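About Plunwood

Plunwood reads court rulings, constitutional filings and draft laws, and writes down what they say. We cover challenges to legislatures and the bodies that write or amend constitutions: who sued, on what grounds, what the judges decided, and what they left alone. If a court has put a case off, we say it was put off. We don't tell you what the delay means unless the court has told us first.

Most people come to this page wanting to know who we are and whose side we're on. Both are fair questions. We would ask them of any outfit that offers to explain a court to you, and we'd be wary of one that answered too quickly.

How we started

Sekar Saragih and Erasto Mohamedi used to do research for lawyers who argued constitutional cases. The work involved a lot of reading and not much believing. Each side would arrive with a summary of an earlier ruling, the two summaries would disagree, and the ruling itself would often support neither of them. After enough of this, Sekar began keeping her own notes on what the judgments said, page by page, with the paragraph numbers. Erasto added the dates of the filings. Friends asked for copies, then reporters, then people who had been sent by the reporters.

There was never a launch. The notes went onto a plain website under the name Plunwood, taken from the street where Erasto was renting a room, and they grew. The archive now holds 2843 documents, counting orders, petitions, written arguments and transcripts. Of those, 2678 have a note written by one of us. The rest are waiting, and are marked as waiting. We would sooner leave a blank than put up a note by somebody who has read only the first and last pages.

Who works here

Sekar Saragih is the editor. She reads every note before it goes up and sends a good many back. Her most common comment is "Where does it say this?"

Erasto Mohamedi runs the archive. He tracks filings and adjournments, checks that what we post is the version the court issued, and keeps the earlier versions when a court quietly replaces one. That happens more than courts like to admit.

Mansa Sulemana writes on elections to constitutional assemblies and on the lawsuits that follow them. He practiced law before joining us and takes a dim view of press conferences held on courthouse steps, including several at which he was once a speaker.

Elif Naz Çınar covers procedure: standing, jurisdiction, recusal, consolidation of cases, counterclaims. Readers skip these notes and then write in to ask why a case everybody expected to be decided was instead sent to a different bench. The answer is usually in Elif's notes.

Afiq Wibisono handles translation and the glossary. Terms such as "annul," "suspend" and "dissolve" do different jobs in different legal systems, and a good deal of bad reporting comes from treating them as the same word. Afiq will not give an English equivalent where he thinks there isn't one. He gives the original and a short explanation, and readers complain, and he leaves it the way it is.

That is the whole staff. We have no fellows, no advisory council and no list of distinguished friends. We looked into having an advisory council once. It seemed to consist mainly of names.

What we're skeptical of

Quite a lot, but a few things come up often enough to set down.

We are skeptical of the phrase "landmark ruling." A ruling may deserve it ten years later. On the day, it generally means that the person speaking won. The same goes for "historic," and for "a victory for the people," which we have seen used by opposing parties about the same order.

We are skeptical of predictions. Some commentators will tell you how a bench will vote, and a few of them are right fairly often, since many cases aren't close. What we rarely see is the commentator going back over the ones they got wrong. Plunwood does not publish forecasts.

We are skeptical of delay stories. When a hearing is postponed, one camp says the judges are under pressure, and another says the judges are being responsible. Sometimes a lawyer was ill or a file had not been served. Unless there is a written reason, we write "no reason given" and stop there. Readers find this annoying. So do we, at times.

We are skeptical of unnamed sources close to the court. Judges do talk, and clerks talk more, and they have interests like everyone else. We don't use unnamed sources in our notes. This means we are sometimes behind the newspapers, and it also means we have fewer corrections to make.

And we are skeptical of ourselves, or try to be. Everyone here has opinions about constitutions. Mansa thinks most of them are too long. Elif thinks the trouble is nearly always in the transitional provisions, the dull articles at the end which say what happens to the old bodies while the new ones are being set up. Those opinions turn up in what we choose to read first, and it would be silly to claim otherwise.

How a note gets written

One person reads the full document and drafts the note. A second person, who has not seen the draft, reads the document and writes a single paragraph on what was decided. The two are then put side by side. If they differ on the outcome, both people go back to the text. If they still differ, we publish the note with the disagreement in it.

Every statement about what a court held carries a paragraph or page reference. Where the court published no written reasons, the note says so in its first line. Where we are relying on a translation made by someone else, the translator is named if we know the name.

Notes on long judgments can take up to 10 working days. We get letters about that too, most of them polite. A faster service is available from almost everyone else.

Money

You should always look for this part of an about page, and you should be suspicious when it says "a range of supporters."

Plunwood is a small company owned by Sekar and Erasto. Our income comes from three places. Law libraries and university departments pay a yearly fee for bulk access to the archive. Law firms pay us for document searches, which are limited to finding and supplying filings; we don't advise them on what the filings mean. Afiq also teaches a paid course on legal translation, and part of the fee comes to us. Individual readers pay nothing.

We don't take money from governments, parties, candidates or campaign groups. We turned down one grant, from the Irnska Foundation, after its paperwork asked us to describe the "democratic outcomes" our work would bring about. We had no idea what outcomes our work would bring about and doubted that Irnska had either. The people there were courteous and we bear them no grudge.

Nugroho, the company that hosts our site, gives us a discount. It has never been a party to a case we cover. If that changes we will say so on the note and pay full price.

The office

We rent the upper floor of a building on Idberg Street, over a shop that repairs sewing machines. Readers are welcome by appointment and should expect a table, a kettle and a lot of paper. Erasto still prints anything longer than 6 pages. He says he misses things on a screen, and the error log suggests that the rest of us do as well.

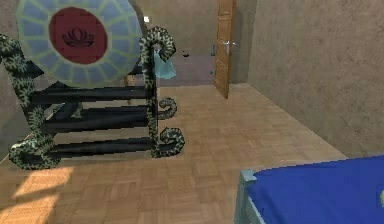 Please don't bring us original court papers. We are not a registry, we can't give you a receipt that would mean anything, and we have had to return several bundles by courier at our own cost. Copies are fine. Say where you got them, and if you would prefer not to say, then tell us that, so that we can decide whether to look for the same document somewhere we can name.

Corrections

The corrections page is linked from every note and goes back to the beginning. Nothing is removed from it. If we changed a date, a name, a vote or the description of an order, the old wording is there next to the new.

The worst one concerns a note that said an assembly had been dissolved, when the court had in fact found the law under which it was elected invalid and had said nothing about the assembly. We had read other people's coverage before reading the ruling, and we saw in the text what we had been told was there. The practice of using a second reader dates from that mistake. It was Elif who found the error, while she was still a subscriber, and her letter about it runs longer than the note did.

If you think we have something wrong, write and give the paragraph. "Your coverage is biased" is hard for us to act on. "Paragraph 10 says the opposite" gets looked at the same afternoon, and when the reader is right the note is changed and the reader is credited, unless they ask not to be.

What we won't do

We won't tell you whether a constitution is good. We won't rank courts. There are rankings, and we have read the methods sections of some of them, and we would encourage you to do the same before quoting the numbers.

We don't sign open letters, even ones we agree with. Erasto has signed a few under his own name and those are his affair. They are listed on his staff page so that you can hold them against him.

We don't give legal advice. If you have a case, you need a lawyer who is licensed where the case is, and you should ask that lawyer for the page number as well.

Getting in touch

Corrections go to the corrections desk, which is Sekar. Filings and document requests go to Erasto. Questions on a particular term should be sent to Afiq after you've checked the glossary, which is longer than people expect. Press requests can go to any of us, but we don't do television panels and we don't comment on rulings on the day they come out. Try us when we've read it.

Page last revised 2025-10-06. The staff list, the archive totals and the section on money were checked on that date by someone other than the person who wrote them.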